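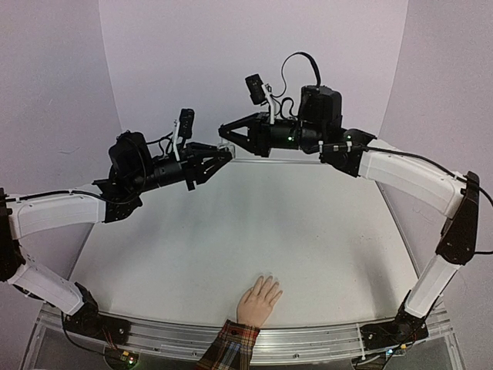

Convocatoria: buscamos participantes para revisar con nosotros la seguridad de un puesto de dos brazos

En Uverby llevamos ya una buena temporada trabajando con puestos de dos brazos sobre mesa, de esos en los que la persona y la máquina comparten el mismo tablero, y esta convocatoria nace de un fallo que nos dio un susto y bastante que pensar. Os lo contamos con calma, porque creemos que quien se apunte tiene derecho a saber en qué se mete, y también porque nos gustaría que se apuntara gente con ganas de hacer preguntas incómodas.

Qué nos pasó

En junio, durante una tarea de recogida de piezas, uno de los brazos retomó el movimiento cuando el operador tenía todavía la mano sobre la mesa. El puesto estaba en pausa, o eso decía la pantalla. La pinza se cerró sobre el lateral de la palma y la cosa quedó en un moratón y una tarde de reposo, pero podía haber sido peor y así lo apuntamos en el parte. La velocidad era baja y el compañero reaccionó bien; ninguna de las dos cosas nos sirve como medida de seguridad.

Al revisar los registros encontramos que la orden de pausa había llegado al brazo izquierdo y no al derecho. El programa que los coordina, que internamente llamamos Shi, daba por buena la pausa en cuanto respondía el primero de los dos. Repetimos la maniobra 114 veces con la mesa despejada y el fallo volvió a salir en 23 de ellas, casi siempre al pausar justo en un cambio de tarea. Desde entonces Shi espera la confirmación de los dos brazos y, si falta una, corta la alimentación de los motores.

Ese arreglo está hecho y probado. Lo que nos queda por entender es la otra mitad del asunto – la de las personas. ¿En qué se fija alguien para decidir que ya puede meter la mano? ¿En la pantalla, en el ruido, en que las pinzas llevan un rato quietas? Cuando preguntamos en casa, cada cual nos dio una respuesta distinta, y alguna nos preocupó más que el propio fallo.

A quién buscamos

Necesitamos 22 personas mayores de edad que vivan en Dredcombe o que puedan acercarse sin demasiada complicación. No hace falta saber de robótica. De hecho, nos gustaría mucho contar con gente que no haya trabajado nunca al lado de un brazo articulado, además de otra que venga de talleres, cocinas, laboratorios o almacenes y traiga sus manías aprendidas (¡las manías de taller nos interesan muchísimo!). Zurdos y zurdas, bienvenidos: en nuestras pruebas anteriores casi no hubo.

Sí os pedimos que podáis apoyar y retirar ambas manos con soltura y que entendáis bien el español hablado, ya que las indicaciones se dan en voz alta durante la sesión. Si lleváis marcapasos u otro implante electrónico, o tenéis una lesión reciente en manos o muñecas, escribidnos antes de rellenar nada y lo hablamos tranquilamente.

En qué consiste la sesión

Cada sesión dura una mañana, de nueve y media a doce y media, con un descanso largo en medio en el que hay café, té y casi siempre algo de bollería. Empezamos explicando el puesto y enseñando dónde está la parada de emergencia, que cada participante pulsa varias veces hasta que le sale sin mirar.

Después vienen los ejercicios. Primero observáis los brazos en marcha desde detrás de una línea marcada en el suelo y nos decís en qué momento consideraríais seguro acercaros. Luego, con los motores sin alimentación, os pedimos que coloquéis y retiréis objetos ligeros de la mesa, y que vayáis contando en voz alta lo que os da confianza y lo que no. En ningún ejercicio tendréis las manos en la mesa con los brazos en movimiento. Por muy arreglado que esté el fallo, esa parte no la hacemos con personas de fuera del equipo.

Al final hay una charla breve, sin guion cerrado, y un cuestionario. Se graba el audio y también el vídeo de las manos; la cara no nos hace falta y no la grabamos. Podéis parar cuando queráis, sin dar explicaciones, y cobráis igual.

Qué ofrecemos

La compensación es de 100 euros por sesión, que se abonan por transferencia, y el transporte público va aparte si guardáis el billete. Durante toda la mañana estáis cubiertos por el seguro de la casa. Cuando terminemos el análisis mandaremos a todos los participantes el informe completo, incluida la parte en la que contamos lo que hicimos mal, y quien quiera podrá comentarlo con nosotros antes de que lo demos por definitivo.

La evaluación de riesgos la ha revisado Irkex, una consultora independiente que puede detener las sesiones si ve algo que no le gusta. Si queréis leerla antes de decidiros, pedidla y os la enviamos.

Cosas prácticas

Venid con calzado cerrado y ropa cómoda. Los anillos, pulseras y relojes se quedan en una taquilla con llave, y el pelo largo, recogido. Las mangas anchas se remangan, tanto las vuestras como las nuestras. El local está a pie de calle y la mesa se puede rodear en silla de ruedas; si necesitáis alguna otra adaptación, contádnoslo y la preparamos con tiempo.

Cómo apuntarse

Rellenad el formulario de participación de esta misma página o pasad por la recepción de Uverby en Dredcombe, donde hay copias en papel. Indicad si habéis trabajado antes con maquinaria, cuál es vuestra mano dominante y qué mañanas os vienen mejor. Contestamos a todo el mundo, también a quienes queden en lista de espera, y antes de la sesión os llamaremos para repasar juntos la hoja de consentimiento y resolver las dudas que os hayan ido surgiendo.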